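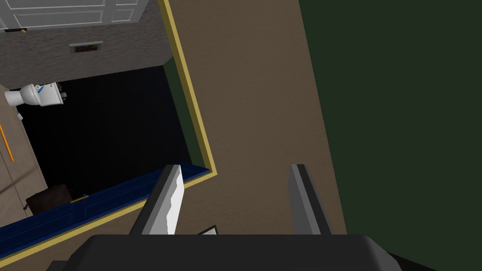

Re: [homehelp-tech] Cleaning robots, are we there yet?

Evening all,

I said in July I would report back on the Kingi trial, and then I went quiet, mostly to avoid having to report back on the Kingi trial. The message from Randdale has flushed me out. Quoting the part that did it:

Our manager has seen the Brosari brochure and wants to know if we can have a machine doing bathrooms and moving furniture by spring. The rental is £540 a month. It doesn't take sick leave. Has anyone on the list seen one do a whole bathroom, start to finish, with a door in the way?

Short reply: no. Longer reply follows, put the kettle on.

Everything we've done so far has been in simulation, in a made-up home with a red wall, a yellow door frame and a toilet in the next room. I was sniffy about this at first. A pretend toilet can't be pretend dirty in the ways that matter. But it does let you have a bad day 328 times without paying for a single new door, and we used all 328.

Moving things between rooms has been the bulk of it. Flat, wide things are the pest. You and I would tuck a board under one arm and open the door with our hip, swearing a little. A two-armed machine wants a gripper on each side, and then it has a large grey sheet bang in front of it and the doorway somewhere off to the right. It also has no hip to speak of.
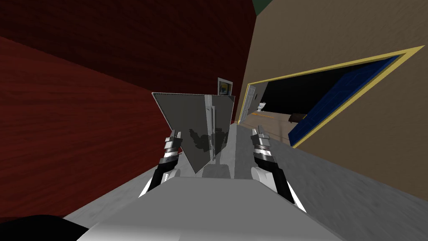 Surely that's just a matter of putting another camera on it, came one answer when I grumbled about this off-list, and to be fair it may well be. More cameras do help with seeing. They're less use when both hands are full and the next job needs a third.

For what it's worth, 205 of our runs counted as passes. Before anyone forwards that to a manager, a pass meant the object ended up in the right room. It didn't have to be the right way up, or anywhere you'd want it. My teenage son would score very highly.

Small things on the floor are a different sort of misery. The grippers are decent once they arrive. Arriving is the trouble, with two big arms to steer past the pot plant and a little object sitting down between them. We allowed 14 minutes for each tidy-up and the clock was often what finished it.

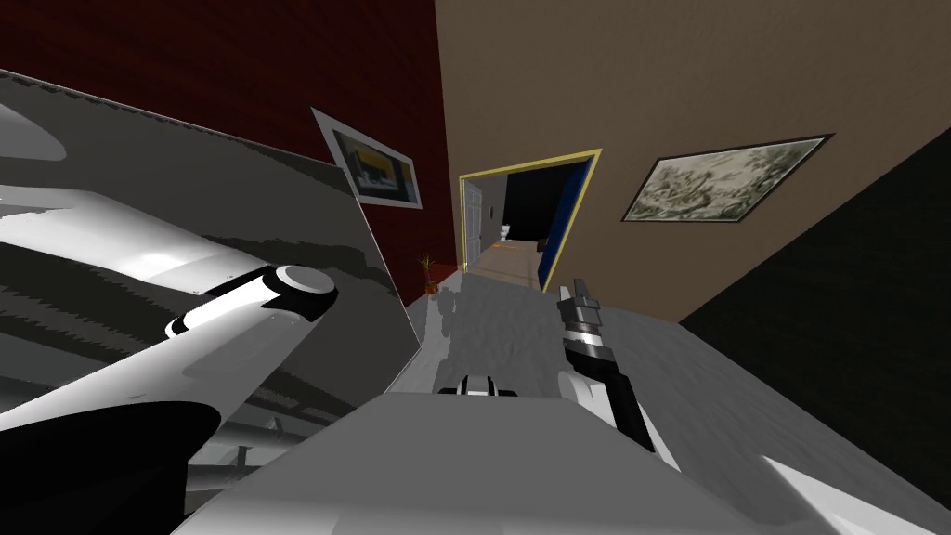
Fourteen minutes is longer than we get for the entire flat, wrote one of the home carers at Clamalcombe, and could it at least chat to the client while it looks? I passed this on to the developers and they have added it to a list. I've seen the list.

So, Randdale: I'd ask Brosari for an unedited run, in one of your own bathrooms, with your own doors and the usual clutter left out. If they'll do that, please tell us all, I'd be glad to be wrong. If they send another brochure, spend the £540 on a decent trolley and some door wedges – and keep the change for biscuits.

I can send the run sheets to anybody who wants them. The column headed "other" is the one to read.

Reply to list, please, as my own inbox is a disgrace.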